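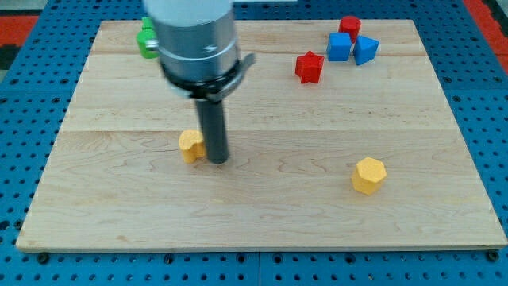 Woodwork for Beginners, Unit 3: Boards made of glued planks
Sumham evening course, handout for March

A wide board is seldom cut from one tree in one piece. Mostly it is made of narrower planks, glued edge to edge. In this unit we learn to read such a board before we work on it.

Finding the seams
Put the board flat and look along it with the light from one side. A seam is a straight line, and the grain stops at it. In maple the seam can be hard to find, as the wood is so pale. Look then for the place where a brown swirl ends suddenly. The board with the yellow block on it has two long seams, one near the far edge and one a little above the middle, so the planks are not of equal width. This is allowed. Please mark each seam with a soft pencil at both ends.

Grain and figure
"Grain" means the direction of the fibres. "Figure" means the pattern which we see on the surface. The two words are often mixed up, also by me in the last handout, for which I am sorry. On maple the figure can be strong in one part and nearly absent in another. Where it swirls, the plane may tear the fibres, so take thin shavings and try from the other side.

Fixing the board to the table
A board that moves is dangerous. On a table with a grid of holes we can use bolts, and two bolts near the corners of the front edge leave the middle free for work. Tighten them by hand first, then a quarter turn with the key. Wide boards become wider and narrower with the seasons, so do not leave a board bolted down over the holidays.

Exercise
Take one board from the Vastent shelf. Draw its top at a scale which fits your page, with the seams and the area of strongest figure. Then cut one small block with a rounded top from the scrap box, sand it with grade 200 paper, and paint it in one colour, matt.

Bring the drawing and the block to Unit 4. The glue-up notes are on page 64 of the course book.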